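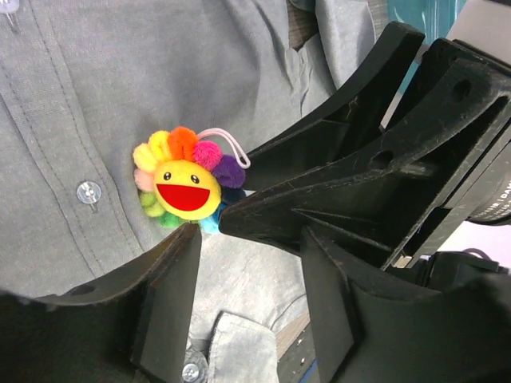

Can a robot fold my laundry yet? (and other chores)

Posted by hendis_mom55 in Home & Shop Automation, June

Okay, I want a straight answer from people who work with these things. My sister-in-law swears that in a year or two we'll all have a pair of arms in the laundry room. I have three kids and a mountain of button-ups (school uniforms, don't ask) and I would pay real money. But every video I find is a towel. A towel is a rectangle! My four-year-old can fold a towel!

So where are we really? Shirts? Dishes? Picking up toys? I'd settle for one out of three.

---

gripper_grump wrote:

Shirts are the hard one. I ran a cell at Greltarwood for a while, and hard parts were fine all day long, same shape every time. Then somebody wanted us to bag work shirts and it ate 11 weeks of my life. Cloth doesn't hold still. You grab a sleeve and the other sleeve moves. You lift the hem and now there's a crease where you didn't want one, and the camera thinks the crease is an edge.

Two arms help a lot, I'll give you that. One arm on a shirt is hopeless. 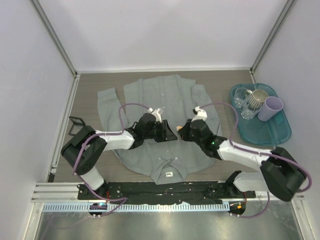 Gray button-up laid flat under the two arms, cups on the tray at the right.

Getting it flat like that is most of the battle IMO. Once the sleeves are out straight, the fold itself is a few moves. Ask the machine to start from a wad out of the dryer and come back after lunch.

---

solder_and_socks wrote:

Gotta disagree with grump a little. "Hopeless" was true when you were at Greltarwood, but the newer learned stuff is way better at starting from a mess. You show it the job over and over by hand and it picks up the recoveries too, like when the collar flips under. We went through 55 tries on a polo at the shop and the last dozen were decent! Not store-shelf decent. Drawer decent.

Buttons, though, no. I haven't seen one do up a shirt front in a way I'd trust.

---

gripper_grump wrote:

55 tries on ONE polo. Now hand it a different polo.

---

solder_and_socks wrote:

We did. It was worse, fine. It wasn't back to zero.

---

hendis_mom55 wrote:

Drawer decent is all I want out of life. What about toys though? My living room floor is a stuffed animal graveyard and I figured soft stuff would be easy, since you can't break it.

---

provu_pete wrote:

Soft toys are pretty forgiving, yeah. You can be off by a finger width and still come up with a handful of fluff. My beef is the fuzzy ones. Long fur hides where the body is, so you squeeze and you've got hair and no bear. And anything with a cord or a loop on it will find something to hang on.

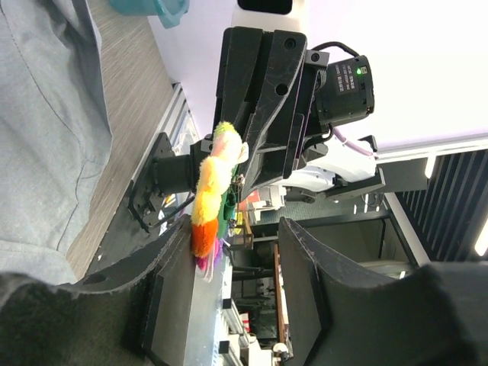

Fuzzy caterpillar-type toy up against the gripper bracket.

I had a Provumetti arm on my bench for 12 days and spent more time untangling it than running it. For a bin of plastic blocks I'd say you're nearly there. For your graveyard, get a rake.

---

solder_and_socks wrote:

Wider pads fix half of that. Ours has cloth over the fingers and it grabs plush just fine.

---

provu_pete wrote:

Grabs it, sure. Does it let go?

---

hendis_mom55 wrote:

So I'm hearing no on shirts, maybe on toys, and you all skipped dishes. I'll keep the uniforms on hangers for now.

---

Comments (3)

khaki_drawer: Cups are okay if they're standing up. Clear glass drives the cameras nuts.

lint_trap: Team grump. Call me when it does a fitted sheet.

benchrat12: Has anyone read the Khosravi build log? Slow as molasses but it's doing T-shirts.

Related threads
Khosravi build log, part 3
Cheap arms for a garage shop, worth it?
Best finger pads for fabric
Hendis cable guides keep popping off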